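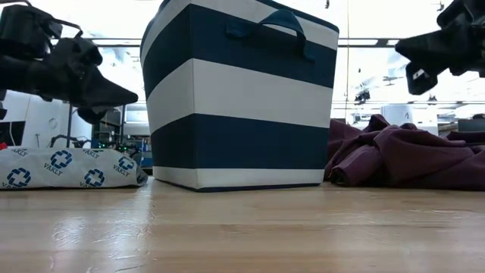
그라바난스 줄무늬 패브릭 수납 바구니 사용 후기

거실 테이블 밑에 쌓이는 천 종류를 정리하려고 산 바구니다. 무릎담요, 세탁해 놓고 아직 못 넣은 옷, 손님용 수건 같은 것들이 늘 의자 등받이에 걸려 있었다. 플라스틱 상자는 이미 세 개나 있고 거실에 내놓기에는 보기가 별로라서 천으로 된 것만 찾아봤다. 두 달 넘게 썼고, 그동안 느낀 점을 적는다.

후보는 세 가지였다. 그라바난스의 줄무늬 바구니, 프리드비의 무지 바구니, 그리고 게브비의 뚜껑 달린 상자. 게브비는 뚜껑이 있어서 먼지는 덜 들어가겠지만 매일 여닫을 물건에는 귀찮을 것 같아 먼저 뺐다. 프리드비는 펠리스타 므와이포포 씨 집에서 실물을 만져 봤는데 천이 얇고 옆면이 잘 주저앉았다. 펠리스타 씨는 안 쓸 때 납작하게 접어 두려고 일부러 그걸 골랐다고 했다. 나는 늘 세워 둘 생각이어서 그라바난스로 정했다.

색은 남색과 미색의 굵은 가로줄이다. 입구 테두리가 짙은 남색이고 그 아래로 미색과 남색이 번갈아 내려온다. 가운데 미색 띠가 제일 넓고 맨 아래 미색 띠는 그보다 좁다. 바닥과 만나는 선을 따라 남색 파이핑이 얇게 둘러져 있다. 줄무늬는 모서리를 돌아 옆면까지 이어진다. 모서리 솔기에서 줄이 어긋나면 반품할 생각이었는데 그럴 일은 없었다. 밝은 나무색 가구와 같이 두면 무난하다. 다만 상품 페이지에서는 남색이 조금 더 밝게 나와 있어서, 파란색에 가까운 것을 기대한 사람은 생각보다 어둡다고 느낄 수 있다.

모양은 위로 갈수록 벌어진다. 바닥이 좁고 입구가 넓어서 위에서 물건을 넣고 꺼내기는 편하다. 반대로 책장 칸에 꼭 맞게 넣으려는 사람에게는 맞지 않는다. 입구 폭에 맞춰 칸을 고르면 아래쪽 양옆이 남고, 바닥 폭만 재고 사면 위가 걸린다. 나도 처음에는 현관 선반 아래 칸에 넣으려다가 입구가 걸려서 포기했다. 칸 안에 넣을 계획이라면 반드시 입구 쪽 치수를 봐야 한다. 키가 큰 편이라 높이도 같이 확인하는 게 좋다.

옆면은 칼같이 평평하지 않다. 바깥쪽이 살짝 휘어 있다. 배송 때 접혀 와서 그런가 싶어 안에 담요를 꽉 채워서 이틀 정도 세워 뒀는데 접힌 자국은 거의 없어졌고 휜 느낌은 조금 남았다. 쓰는 데 지장은 없다. 상자처럼 각이 딱 잡힌 것을 원하면 휘트컴 쪽 하드박스가 낫다. 대신 값이 더 나가고 무겁다.

손잡이는 같은 남색 천으로 되어 있고 입구 가까이에 달려 있다. 위로 둥글게 올라왔다가 내려오는 모양이라 손가락을 걸기 쉽다. 담요나 옷을 담고 방에서 방으로 옮기는 정도는 문제가 없었다. 한 번은 잡지를 가득 넣고 들어 봤는데 바닥이 아래로 처지고 손잡이가 붙은 자리의 천이 당겨졌다. 박음질이 터지지는 않았지만 그 뒤로는 책이나 잡지를 넣지 않는다. 제품 설명에도 무거운 물건은 피하라고 적혀 있다.

담기는 양은 넉넉하다. 지금은 맨 아래에 무릎담요 두 장, 그 위에 얇은 홑이불, 맨 위에 자주 입는 가디건과 보라색 천 덮개를 넣어 쓴다. 단점은 깊다는 것이다. 아래에 있는 것을 꺼내려면 위에 있는 것을 다 들어내야 하고, 급하면 결국 테이블 위에 천 뭉치가 하나 생긴다. 칸막이가 따로 없으니 계절 지난 것은 아래, 매일 쓰는 것은 위, 이렇게 순서를 정해 두는 수밖에 없다. 양말이나 속옷 같은 작은 물건을 바로 넣는 용도로는 권하지 않는다. 나도 해 봤는데 이틀 만에 전부 바닥으로 내려가서 찾을 수가 없었다. 작은 것은 지퍼 달린 주머니에 한 번 담아서 넣으면 된다.

빈 상태로도 혼자 서 있기는 한다. 다만 한쪽 벽을 건드리면 안쪽으로 기울기 때문에 반쯤은 채워 두고 쓰는 편이 낫다. 바닥이 좁은 것도 있어서 가벼운 것만 조금 넣고 입구에 두꺼운 옷을 걸쳐 놓으면 그쪽으로 쏠린다. 고양이를 키우는 집이라면 넘어뜨릴 가능성이 있다. 우리 집은 고양이가 없어서 확인은 못 했다.

냄새 이야기를 찾는 사람이 있을 것 같아 적는다. 포장을 뜯었을 때 새 천 냄새가 났고 베란다에 이틀 두었더니 없어졌다. 예민한 사람이면 이틀로는 부족할 수도 있다.

세탁은 통째로 하지 말라고 되어 있다. 8월에 미색 부분에 커피를 흘렸는데, 미지근한 물에 중성세제를 조금 풀어서 수건으로 눌러 닦았더니 대부분 지워졌다. 가까이서 보면 테두리가 희미하게 남아 있다. 문지르면 보풀이 일어나니 두드리듯이 닦는 게 좋다. 남색 부분에는 먼지와 흰 실밥이 잘 보인다. 일주일에 한 번 테이프 롤러로 밀어 주면 깨끗하다. 물로 닦은 뒤에는 뒤집지 말고 입구를 벌린 채로 그늘에서 말렸다. 남색이 미색 쪽으로 번지는 일은 없었는데, 물을 많이 쓴 적이 없어서 푹 젖었을 때는 어떨지 모르겠다.

아쉬운 점을 모으면 이렇다. 안쪽에 이름표나 칸막이를 달 만한 고리가 없다. 같은 무늬로 높이가 낮은 것이 있으면 한 개 더 사겠는데 내가 살 때는 이 높이뿐이었다. 그리고 접어서 보관할 때 완전히 납작해지지 않는다. 옆면에 힘이 있는 만큼 접은 두께도 있어서, 이사할 때는 접지 않고 안에 이불을 채워 그대로 옮기는 쪽이 편할 것 같다.

좋은 점은 거실에 그냥 내놔도 수납용품 티가 덜 난다는 것, 입구가 넓다는 것, 가볍다는 것이다. 의자에 옷을 걸어 두던 버릇은 많이 줄었다. 저녁에 개지 않고 던져 넣어도 겉에서는 안 보이니까 손님이 갑자기 와도 치우기가 쉽다. 개는 일은 물론 나중에 따로 해야 한다.

별점은 다섯 개 중에 네 개. 담요, 수건, 옷을 담을 사람에게는 추천하고, 책이나 장난감처럼 무게가 있는 것을 담을 사람이나 선반 칸에 딱 맞춰 넣을 사람에게는 추천하지 않는다. 안방에 둘 것으로 하나 더 살까 하는데, 그때는 줄무늬 말고 단색이 있는지 먼저 볼 생각이다.

추가: 댓글로 뚜껑을 따로 파는지 물어본 분이 있어서 판매처에 문의했다. 화요일에 답이 왔고 뚜껑은 없다고 한다. 먼지가 신경 쓰이면 얇은 천을 한 장 덮어 두면 된다. 나도 그렇게 쓰고 있다.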